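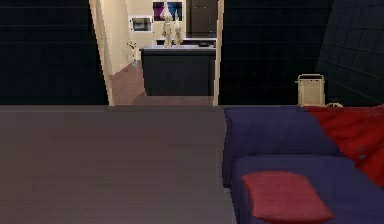
Save file won't load after moving Morotia to a second drive

Asked by Octavio Herrera
Category: PC games > Saves and storage
269 views, 3 answers

I moved Morotia from my main drive to a second one in February because I was running out of space. The move went fine and the game starts, but when I pick Continue it goes to the loading screen, gets to 30 percent and drops me back to the main menu with "Profile could not be read (2152)". New Game works. If I start a new game and save it, that save loads with no trouble.

I have 156 hours in the old save and would like to keep it. What I have tried so far:

Verified the game files, no errors found.
Turned cloud saves off and on again.
Ran the launcher as administrator.
Reinstalled the game on the second drive.

I haven't tried moving it back to the first drive as there is no room for it now. The old save does show up in the list with the right name and the right play time, it just won't open. I play with a controller, no mods, and I own the Nillanton expansion. Is the save corrupted or is the game looking in the wrong place?

Answer from Nahuel Acuña

Had something like this with another game. I deleted everything and started over. Morotia is better the second time anyway, you can skip most of the harbor part.

Answer from Nives Sanna (marked as accepted)

If the name and play time show up in the list, the game is looking in the right place. That information is in a small header file, and the save itself is in a separate file next to it. So the header is being read and the rest isn't.

You mentioned Nillanton. Expansions are installed separately in the launcher, and when you reinstall the base game on a different drive the expansion does not always come along. It still says "Owned" on the store page, but owned and installed are two different things. A save made with the expansion won't open without it. A new game will, which fits what you describe.

Check it like this:

1. Close the game completely. Look in the system tray too, the launcher likes to stay open there.
2. Copy your whole save folder somewhere safe before you touch anything. It is in Documents, under the game's name.
3. In the launcher, open the game's page and go to Manage, then Add-ons.
4. If Nillanton has an Install button next to it, press it and pick the same drive as the base game.
5. Start the game with cloud saves off and load the old save.

Leave cloud saves off until you have loaded the save and saved again in a new slot. If you turn them on too early the launcher may ask which version to keep, and it is easy to pick the wrong one.
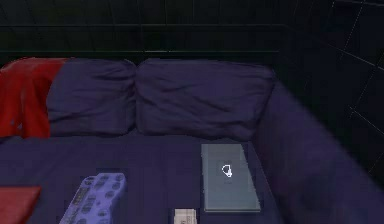

Sofa with back cushions and a red throw blanket.

If the add-on is already installed, open the folder called Backup inside the save folder. The game keeps the last few autosaves there. Rename the newest one to match the save that won't open - keep the original under another name - and try again. You might lose a little progress but not much.

Comment from Octavio Herrera

It was the add-on. There was an Install button next to it. The save loads now, thank you. I did not need the Backup folder.

Answer from Hipólito Insaurralde

Same error code here but I don't have the expansion. For me it was the antivirus blocking the game from writing to Documents. I added the game's exe to the allowed apps and restarted the PC. Then I had to use the newest file from the Backup folder, as Nives describes, and that one loaded.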